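Section 4. Placing and Arranging Vases

Read this section before filling any vase in the Plasley set. Setting up a tabletop display is covered in Section 3.

4.1 Choosing the spot

1. Wipe the tabletop with a dry cloth. Grit under the foot of a vase will scratch stone and stone-look surfaces.
2. Stand the vases toward the back of the table, clear of the edges.
3. Place the tall, slender vase first. Set the footed vase beside it, slightly further back if the table is deep enough.
4. Leave a gap between the two rims. Flared rims reach out further than the base and can knock together when a vase is turned.

CAUTION: Lift a footed vase with one hand under the foot and the other around the body. Do not lift it by the rim.

4.2 Filling

1. Pour in cool water with a narrow-spout jug. The tall vase takes 300 ml and the footed vase takes more, up to the point where the bowl begins to widen.
2. Dry the outside of the glass before letting go of it.

Note: Frosted glass shows water marks - use a lint-free cloth.

4.3 Arranging the stems

A single carnation is enough for a narrow vase. The flower should sit above the rim with some of the stem showing. Roses suit the wider mouth of the footed vase, and three will hold each other in place. 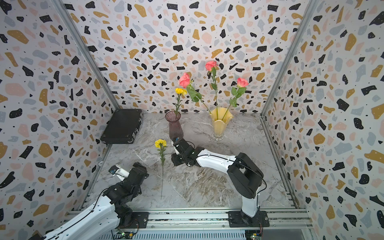 Cut rose stems to slightly different lengths so that the blooms don't line up. Remove any leaves that would be under water and keep the ones higher up.

1. Put the longest rose in the middle.
2. Lean one rose to the left and one to the right, crossing the stems inside the mouth of the vase.
3. Turn the vase in small steps until the arrangement looks right from the front.
4. Check that the vase stands steady. If it rocks, shorten the outer stems.

CAUTION: Do not push stems down hard. Thin glass can crack at the waist.

4.4 Daily care

Change the water every day and trim the stem ends each time. Wash both vases by hand in lukewarm water. Do not use a dishwasher or scouring powder.

Section revised 7 August 2018, I. Forsberg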